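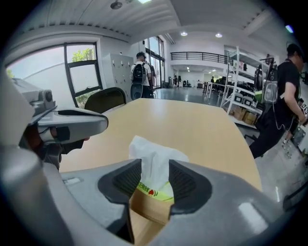 Guides > Prolla hand grippers > Set-up > Section 4: Showing a two-handed task

Overview | Charging | Pairing | Showing a task | Checking takes | Faults

12 comments 40 shares

Section 4: Showing a two-handed task

By now you should have both Prolla grippers paired and the base station running. If the base light is still blinking, go back to Pairing, because nothing in this section will save properly until it stops. I've lost a whole morning to that light and I'd love for you not to.

I use a pack of tissues for everybody's first two-handed task. One gripper steadies the pack, the other pulls a sheet. It's cheap, it's light, you can find one in any office, and it shows up every bad habit you have with the triggers (I had all of them!).

Before you start

1. Pick a table you can stand at with your elbows loose. Sitting works too, but you'll reach less and your takes will all look the same.

2. Set the pack down with the opening facing up and a bit of tissue sticking out. If the first sheet is buried, pull one by hand first.

3. Put on both wrist straps. Yes, both, even for a quick test.

4. Squeeze each trigger all the way and let go, then do it again. The fingers should open to the same width each time. If one side comes up short, run the finger reset under Faults.

Note: People walking around in the background are fine. We record in the big open room at Nitthorpe with folks coming and going all day and the takes train just as well. What does cause trouble is somebody reaching across your table in the middle of a take.

Recording a take

5. Hold both grippers still over the table and press the side button on the right one. Wait for the double beep. Don't move on the first beep, that's only the tracker waking up.

6. Bring the left gripper down with its fingers open, one on each side of the pack. Go slow for the last little stretch.

7. Close gently until the pack stops sliding. You want to hold it, and that's all. If the sides cave in, you're squeezing too hard, and the robot will copy that squeeze on everything it picks up afterward.

8. Bring the right gripper in from above and pinch the sheet near the top. Pull straight up in one smooth move.

9. Lay the sheet down beside the pack and open the right gripper all the way. Then open the left one and lift both clear.

10. Press the side button again. One long beep means the take is saved. Three short ones mean tracking dropped out, so throw that take away and go again.

Caution: Keep your free fingers behind the jaw while the gripper is closing. The pads are soft but the linkage behind them isn't, and it will nip you. Same goes for hair, lanyards and loose sleeves.

Caution: Don't let the cable loop under the jaw. Run it back along your forearm and clip it at the elbow. If you feel a tug in the middle of a take, stop and redo it.

How many takes do you need?

For the tissue task I record 40 takes, then let the arm try it. That's usually enough to see whether it's getting the idea. Our full set at Grastdale ended up at 1270, but that was with different packs, different tables and a lot of people taking turns, so please don't look at that number and panic.

Change something every 4 takes or so. Turn the pack, slide it closer, swap which hand does the pulling. Move your feet too! I forgot that one for ages, and our arm got really good at tissues in exactly one spot.

Leave your slightly clumsy takes in. If you miss the sheet, back up and catch it the second time, that's useful, and the arm learns how to recover. Delete the ones where you dropped the gripper or knocked the pack off the table.

Note for Li base stations: the older Li units fill up at 2570 takes and then quietly start writing over the first ones. Copy everything off before you get there. The newer ones stop and beep at you.

When you're done, set both grippers in the dock with the fingers open and go on to Checking takes.

Last changed 12th February

< Pairing | Checking takes >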